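Tremalside Household Water Hardness Readings – README

Version 3 of the data, plain CSV, UTF-8, comma separated.

Summary

The dataset holds 1578 readings of tap water hardness taken at domestic addresses in the Tremalside supply area. Each row is one reading at one tap. The readings were collected to find out how much hardness varies between streets fed from the same service reservoir, and whether the published zone average is a fair guide when setting a dishwasher or a water softener.

The supply area is divided into 27 zones. Zone boundaries are ours and follow the pipe network as far as we could trace it. They do not match postcode districts, and a single postcode may fall in two zones.

Files

readings.csv – one row per reading
zones.csv – one row per zone, with the source reservoir
kits.csv – one row per batch of test kits
changes.txt – corrections made between versions

Columns in readings.csv

reading_id: integer, unique, not consecutive. Gaps are withdrawn rows.
zone: two-digit code, joins to zones.csv.
month: month of the reading, as a three-letter abbreviation.
hour: hour of the day, 0 to 23, local time.
tap: kitchen, bathroom, utility or outside.
first_draw: 1 if the sample was taken before any other water was run that day, otherwise 0. Blank if not stated.
softener: 1 if a softener is fitted upstream of the tap, otherwise 0.
hardness: milligrams per litre as calcium carbonate.
kit_batch: joins to kits.csv.
note: free text, spelling left as submitted.

Missing values are empty strings. Zero is a real value in the hardness column and occurs only where softener is 1.

Columns in zones.csv

zone: as above.
source: Lutari or Folach, the two service reservoirs.
mixed: 1 if the zone can be switched between sources, otherwise 0.

Lutari is fed mainly by boreholes in chalk and its water is hard. Folach takes surface water from the moor and is much softer. In mixed zones the source at the time of a reading is not known. Two readings from one kitchen in a mixed zone can therefore differ by more than the spread across the whole of an unmixed zone. Do not average over mixed zones without saying so.

Method

Readings were made with the Gaillard drop test. A measured sample is placed in the tube, one drop of indicator is added, and titrant is added drop by drop until the colour changes from red to blue. The number of drops is multiplied by the factor printed on the bottle. Participants sent in the drop count and we did the multiplication, so the factor is applied uniformly within a batch.

The resolution is one drop. For most batches this gives steps of 10 mg/l, and a histogram with narrower bins will show empty columns. Batches marked fine = 1 in kits.csv used a larger sample and have steps of 5 mg/l.

A subset of 50 samples was tested a second time with a different batch of kits. Most pairs agreed to within one drop. The larger differences were all in very hard water, where the colour change is slow and some people stop early. No correction has been applied.

Known problems

January is over-represented. Kits were handed out before the winter break and many were used at once.

Outside taps are sometimes fed from before the softener and sometimes after it. The softener column was filled in by the householder and should be treated with caution for these rows.

Reservoir work at Folach during one spring caused several unmixed zones to be supplied from Lutari for a short time. The affected rows are kept, and are marked in the note column with the word RESERVOIR.

Jug filters were not asked about in version 1. Some low readings in unmixed Lutari zones may be filtered water.

Changes

Version 2 split the old zone 14 and dropped duplicate submissions. Version 3 added the hour column and corrected the factor for one kit batch, which had been entered as 20 instead of 10. Results worked out from version 1 for that batch should be halved.

Use

The data may be copied and reused with credit to the group named at the foot of this page. It is not suitable for judging whether water is safe to drink. Hardness is not a health measure, and no other property was tested.

Corrections are welcome – please quote the reading_id. The inbox is checked on Friday. 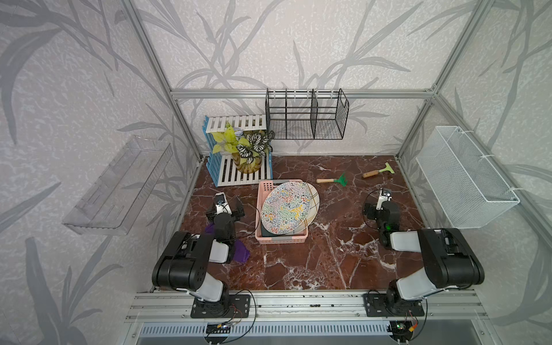
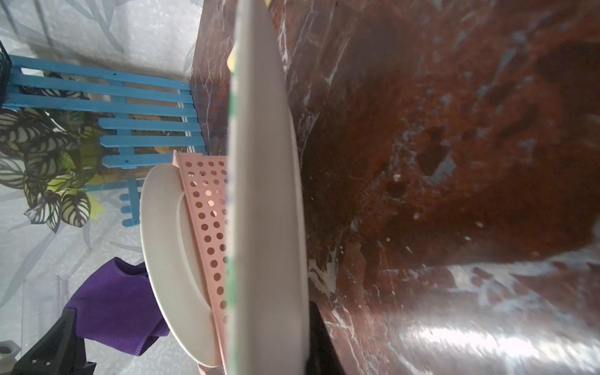
Tremalside Domestic Water Group – Data and Methods Team

Suggested citation: Tremalside Domestic Water Group, Household Water Hardness Readings, version 3.

Checksums for the CSV files are in the same folder as this README. If a checksum fails after download, the usual cause is a spreadsheet program that has rewritten the line endings or removed the leading zero from zone codes. Import the zone column as text.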